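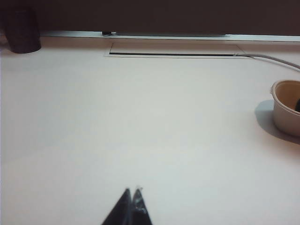

White table, dark brown wall.

February 27, 2010. A thread about paint, which I've now been thinking about for longer than I thought about college.

---

The plan was to repaint the hallway. It's a hallway. You walk down it to get to the bathroom. I figured one Saturday's worth of effort and a sandwich.

---

Went to Griltside for a can of off-white. Griltside carries the Tundmont line, and Tundmont makes 2000 colors. I'd guess half of them are off-white. The other half are off-white that's had some bad news.

---

Names I turned down in the first aisle: Quiet Oat. Second Oat. Linen Memory. Heirloom Sock. A yellowish one called Forgiveness that looked like a motel ceiling.

---

The naming has to be somebody's job and I'd like to apply. I have "Wet Cardboard" and "Dentist" ready to go.

---

For the record, the darker the color, the more expensive the name sounds. Pale stuff gets food and fabric. Browns get libraries, saddles, ports, and men who own dogs. I took home a brown chip called Admiral's Study. My hallway has a smoke detector and a coat hook in it.

---

Chips are useless, by the way. A chip is the size of a cracker. You hold the cracker up to the wall, squint, and decide what you'll be looking at for the next ten years.

---

So you buy the sample jars. You paint squares on the wall. Then you leave the squares there for so long that guests start to assume they're art.

---

Morning: gray. Noon: gray with ambitions. Five o'clock: pink. Lamp on: the inside of a Band-Aid. Same square.

---

Went back. The man at the counter asked which direction my hallway faced. Sir, it faces the bathroom.

---

He meant the light. I know he meant the light. North light makes everything blue, south light makes everything yellow, and mine gets its light secondhand through a frosted door, so it gets to be whatever it likes.

---

Someone's going to reply "just paint it white." There's no white. There's a whole rack of whites and each one makes the others look dirty. I put up a nice one and now my trim looks like it smokes.

---

Then the trim has to be done. Then the door. Then you notice the ceiling, which had been minding its own business.

---

Sheen, for those who've been spared it so far: flat, matte, eggshell, satin, semi-gloss, gloss. Flat hides the dents and keeps every fingerprint. Gloss wipes clean and shows you every mistake made by every person who ever owned the house. Eggshell is what you buy when you want to go home.

---

The can said 2 coats. The can also has a photo on it of a woman painting in white jeans, so I don't know why I believed any of it.

---

After the second coat you could still see the old color at the corners. After the third I stopped looking at the corners.

---

Taping took longer than painting. Pulling the tape took some of the baseboard with it. I've filed that under February.

---

I have now read an actual argument online about whether gray is over. Four pages of it. One side says gray is timeless and the other says gray is what sad banks use. Both sides had pictures of their kitchens and they were the same kitchen.

---

A bakery near me, Ngô, has the best wall color in town. Kind of a dark tea. Warm, calm, makes the rolls look great. I asked what it was and they said it came with the building. I bought six rolls so it wouldn't be weird.

---

Tried to get it matched from memory. "Dark tea" gets you eleven chips and a look.

---

Ended up with Tundmont 1263, also known as Holar. No idea what a Holar is. It's beige. I drove to the store five times, ruined a good pair of shoes, and picked beige.

---

It's a pretty good beige though. In the lamp light it goes a little brown and you could almost picture an admiral walking through on his way to brush his teeth.

---

Leftover paint goes in the basement with the leftover paint from the last people, which is also beige. I held the lids side by side.

---

I don't want to talk about the lids.

---

Anyway, the bedroom's next. Leaning toward a green. The chip says Polite Fern. Taking opinions until I get to the store, after which I'll be ignoring them.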